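Varela savings notes vs. gold coins — anyone done both?

Forum index > Money > Metals and currencies

dunmoor_pete
I have 400 a month to put somewhere dull. Flarkeo, the dealer downtown, sells small gold coins. The Varela credit union sells savings notes paying 5 percent. My brother-in-law says gold is the only thing that will be left standing. He also said this about a brand of boat.

kettle_drum
Notes. Gold pays you nothing while you sit there admiring it. I bought coins in May and have so far earned the right to worry about my sock drawer.

1768_and_all_that
Spoken like someone who trusts a credit union. My user name is the date on the oldest coin I own, and it has outlived every bank that ever stood on Promthorpe high street. Paper promises are only as good as the people making them.

kettle_drum
And what has your coin paid out since 1768?

1768_and_all_that
Peace of mind.

kettle_drum
Try buying groceries with it.

marge_in_flakport
Pete, ask Flarkeo what they'd pay to buy a coin back the same afternoon. I asked on Thursday and the gap was 40 on one small coin. The man was very nice about it. For that money he should be.

My other half and I split ours down the middle, mostly so we could stop talking about it at dinner. We now talk about it at breakfast.
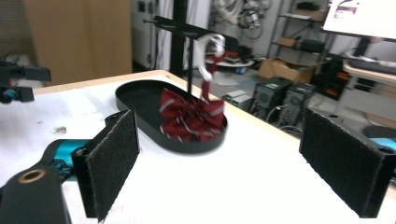
Re: Varela savings notes vs. gold coins (page 2)

dunmoor_pete
Forty on one coin? He told me the spread was "modest."

1768_and_all_that
You only pay the gap if you sell. I don't sell.

marge_in_flakport
Then your heirs pay it. Lovely of you.

slowboat
Can I disagree with everybody? 5 percent is fine if prices sit still, and they don't. Gold is fine if you can stomach a bad ten years. I keep most of mine in notes and a little in coins, and I expect to be wrong about one of them.

Also check how long Varela locks the money up. The leaflet has it on the back, in type suited to ants.

dunmoor_pete
Found the leaflet. Found my glasses. There's a penalty for early withdrawal, so I'll start with half in notes and leave the rest in plain savings until I've read the whole thing.

1768_and_all_that
So no gold at all?

dunmoor_pete
Maybe one coin. My brother-in-law is coming to stay and I'd like a quiet weekend.

kettle_drum
Cheaper to buy the boat.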